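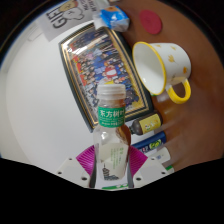 The hand-held grippers at Cadside's workshop in Duan are going back into daily use this month with new finger pads and, for the first time, a proper care routine. And it's a good one!

Each tool now gets a check every 1,000 grips. The ribbed magenta pads on the inner faces of the white fingers come off, get a wipe with a damp cloth and are flexed by hand to look for split ribs. Any pad with a tear is swapped, and so is its partner – a fresh pad facing a tired one tends to make a bottle lean. The whole job takes 14 minutes, down from 40 under the old method, when the fingers had to be taken off as well.

Screws in the fingers are tightened in pairs, a little at a time. Then comes the fun bit: a capped drink bottle is stood upright between the pads and squeezed until both sides press evenly on it.

Zidivico, which supplies the pads, has sent 68 spares, enough to last until March. Cadside has put its checklist up beside the bench and will share it with the Flarico project, where the same grippers are due to arrive in spring. The team there has already asked for a copy – and for a few spare screws.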